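Wolgate Council to bring back its monthly open press mornings from June

Wolgate Council is delighted to announce that its open press mornings will return in June, giving local reporters, newsletter editors and anyone who writes about the town a regular chance to put their questions to councillors face to face.

The mornings were paused when the council's communications office moved to written statements, and we know from the many kind (and one or two rather cross) letters we have had that people missed them. Each session will begin at 10am in the ground floor meeting room at Kandpal House, with tea and coffee beforehand, and will last 47 minutes, followed by time for one-to-one chats. There are seats for up to 34 people.
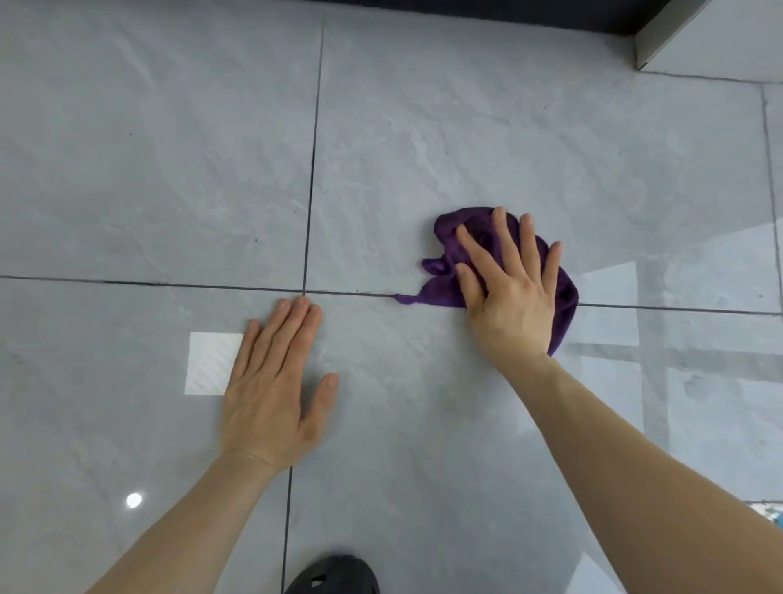 Wiping a tiled floor with a purple microfibre cloth.

Council leader Nisha Ahuja will take questions at the first session, joined by Victor Kombo, who looks after housing and roads. "I have always enjoyed being asked things in person, even the awkward things," said Councillor Ahuja. "A written answer has its place, but you do miss the second question, and the second question is very often the good one."

Head of communications Hemant Upadhyay added: "We had a lovely response when we asked local editors what they wanted. Most of them wanted a longer slot for questions and a shorter speech from us at the start, so the opening remarks will now be kept to 7 minutes."

A full transcript will be placed on the council website by 5pm on the day after each session. Written questions can still be sent in by those who are unable to come along.

To reserve a seat, please contact Narendra Uniyal in the Wolgate Council press office.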